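Purno macht wieder auf, und ich war schon drin

Ihr Lieben, es gibt Neuigkeiten aus unserem Viertel, und zwar richtig gute! Das Purno, unser altes Stadtteilkino, öffnet am 5. Oktober wieder seine Türen. Ich durfte vorab einmal durchlaufen und bin immer noch ganz hibbelig.

Für alle, die neu zugezogen sind: Das Haus steht seit 1872 und war zuerst ein Tanzlokal, dann Möbellager, dann eben Kino. Im April war plötzlich Schluss, weil die Heizung den Geist aufgegeben hatte und keiner wusste, wer das bezahlen soll. Ich hatte damals noch eine Zehnerkarte mit zwei freien Feldern im Portemonnaie (ja, die gilt weiter, ich habe extra gefragt).

Übernommen hat das Ganze jetzt die Genossenschaft Clalari, die auch schon die Bücherstube am Guderusplatz betreibt. Die Leute dort haben den Sommer über gestrichen, geschraubt und Kabel gezogen, und man merkt dem Haus an, dass da mit Liebe gearbeitet wurde. Der große Saal hat 200 Plätze, die Klappsitze sind die alten geblieben, nur neu gepolstert. Ich habe mich natürlich sofort in Reihe sieben gesetzt, meine Stammreihe, und es quietscht noch genau wie früher. 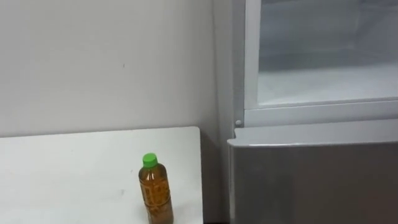

Zum Programm: Los geht es um 18 Uhr mit einem Kurzfilmabend, danach läuft ein alter Stummfilm mit Klavierbegleitung. Der Eintritt am ersten Abend ist frei, aber ihr braucht eine Platzkarte, und die gibt es nur an der Kasse und in der Bücherstube. Online geht noch nichts, die neue Seite ist wohl erst später fertig. Also hingehen, ganz altmodisch, am besten gleich morgens, ich rechne mit einer Schlange bis zur Apotheke.

Danach wird jeden Abend außer montags gespielt, mit Kinderfilm am Nachmittag in den Herbstferien. Popcorn gibt es weiterhin nur salzig, darüber lässt sich anscheinend nicht verhandeln, ich hab's versucht! Dafür kommt der Kaffee jetzt von der Rösterei Nikzad, und der ist um Welten besser als die Brühe aus dem alten Automaten. Wer Kuchen backen mag für die Eröffnung, kann sich im Foyer in die Liste eintragen. Von mir kommt ein Blech Zwetschge.

Noch ein Hinweis für alle mit Rad: Die Ständer vor dem Haupteingang sind wegen der Pflasterarbeiten gesperrt, bitte hinten im Hof abstellen. Die Rampe am Seiteneingang ist fertig, man kommt also endlich auch mit Rollstuhl oder Kinderwagen ohne Stufe bis in den Saal. Die Straßenbahn hält wie gewohnt am Guderusplatz, von dort sind es zwei Minuten zu Fuß. Wir sehen uns in Reihe sieben, oder vorher am Kuchen!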